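Drivudis
Über uns | Prüfkatalog | Schulungen | Kontakt

Wer wir sind

Drivudis ist ein Prüf- und Beratungsbüro für zweiarmige Manipulation im Haushalts- und Gastronomiebereich. Wir formulieren Prüfvorschriften, führen Abnahmen in Simulation und am realen Aufbau durch und schulen Personal, das solche Abnahmen selbst vornimmt. Eigene Roboter entwickeln oder vertreiben wir nicht.

Gegründet wurde das Büro von Judit Somogyi und Mebrat Fikre. Beide kamen aus der Abnahme von Verpackungsanlagen und brachten von dort die Gewohnheit mit, jede Anforderung mit Prüfschritt, Grenzwert und Ausschlusskriterium zu notieren. Der Sitz ist Ondport, ein zweiter Prüfraum befindet sich in Prurent.

Arbeitsgrundlage

Grundlage aller Abnahmen ist der hauseigene Prüfkatalog. Er umfasst derzeit 83 Regeln, gegliedert in Aufbau, Annäherung, Kontakt, Ablage und Protokoll. Der Katalog ersetzt keine Norm und keine Risikobeurteilung des Betreibers. Er regelt den Teil, der in der Praxis meist mündlich vereinbart wird: Startposen, Abstände zwischen den Greifern, Reihenfolge der Zugriffe, Umgang mit Geschirr, das bereits belegt ist.

Für gedeckte Tische gelten unter anderem folgende Festlegungen:

Beide Greifer beginnen ohne Kontakt zu Tischfläche und Geschirr.
Jedem Objekt wird vor dem Start ein Arm zugeordnet. Ein Wechsel während des Laufs ist zu protokollieren.
Belegte Teller werden waagerecht geführt. Verrutschte Speisen gelten als Fehler, auch wenn der Teller sein Ziel erreicht.
Gegenstände am Tischrand, die nicht zur Aufgabe gehören, bleiben im Aufbau und dürfen nicht berührt werden.
Muster und Aufdrucke werden zwischen den Läufen variiert.

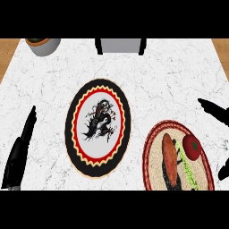
Tischszene in der Simulation: ovaler Teller mit Drachenmotiv, rechts davor ein Teller mit Speisen, beide Greifer über der Marmorfläche.

Simulation und realer Aufbau

Eine Abnahme besteht aus 2 Stufen. Die erste läuft vollständig in der Simulation und umfasst etwa 1.010 Durchgänge mit veränderten Objektlagen, Oberflächen und Lichtverhältnissen. Zur zweiten Stufe am realen Aufbau wird nur zugelassen, wer die erste ohne Ausschlusskriterium abschließt. Ergebnisse beider Stufen werden getrennt ausgewiesen und nicht gemittelt.

Abgebrochene Läufe zählen mit. Ein Lauf darf nur dann gestrichen werden, wenn der Fehler nachweislich in der Prüfumgebung liegt; die Streichung wird von einer zweiten Person gegengezeichnet.

Zuständigkeiten

Noreen Jadoon: Prüfkatalog, Versionierung, Auslegungsfragen
Mebrat Fikre: Abnahmen am realen Aufbau
Anum Ansari: Simulationsumgebung und Szenenbibliothek
Parveen Jatoi: Schulungen
Judit Somogyi: Geschäftsführung, Angebote

Auslegungsfragen zum Katalog werden schriftlich beantwortet und in die nächste Fassung übernommen. Neue Fassungen erscheinen jeweils im Juni. Laufende Abnahmen werden nach der Fassung beendet, nach der sie begonnen wurden. Die Szenenbibliothek mit dem Namen Farooqui steht Auftraggebern für die Dauer der Abnahme lesend zur Verfügung.

Telefonische Sprechzeit für technische Rückfragen: Montag, 9 bis 11 Uhr. Prüfanfragen bitte über das Kontaktformular, mit Angabe von Armtyp, Greifertyp und vorgesehener Aufgabe.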